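About Sastham

Posted in April by Homa Soltani

Sastham started with one sofa that wouldn't go up a staircase. Radu Pană and I had known each other for years by then (we both worked Saturdays at the same fabric store, back when people still bought curtain lining by the yard), and when he called to say his aunt's old couch was stuck on the landing, I brought a screwdriver and a bag of sandwiches. We took the thing apart, carried it up in pieces, and put it back together with new webbing. She told her whole building, bless her!

That was 18 years ago. Today we repair and re-cover sofas, armchairs, window seats and the odd church pew from our workshop on Nuchit Street, and we keep 161 fabrics and leathers on the wall, all of which you are welcome to touch. Yupin Thongdee runs the cutting table and has a wonderful eye for matching a faded stripe. Dennis Mushi does the frames and springs, and he'll happily talk you through horsehair for as long as you can stand there.

We do a lot of leather these days, mostly big family sofas that have had children, dogs and one or two spilled dinners on them. Dark browns are the ones we see most, and they clean up beautifully with a little patience.

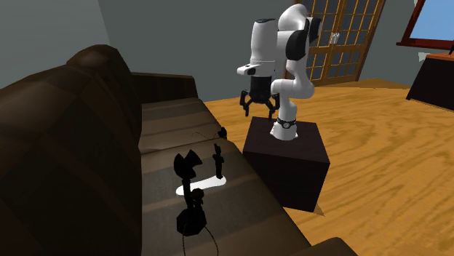

Dark brown leather in a living room setting.

Estimates are free, and we'd always like to see the piece before we quote, so send us a few snapshots or bring in a cushion. The kettle is usually on, and Charoen Thaweesak at the front desk will find you a chair (we have plenty).

Sastham Upholstery, 100 Nuchit Street | Contact us | © Sastham. All rights reserved. | Back to top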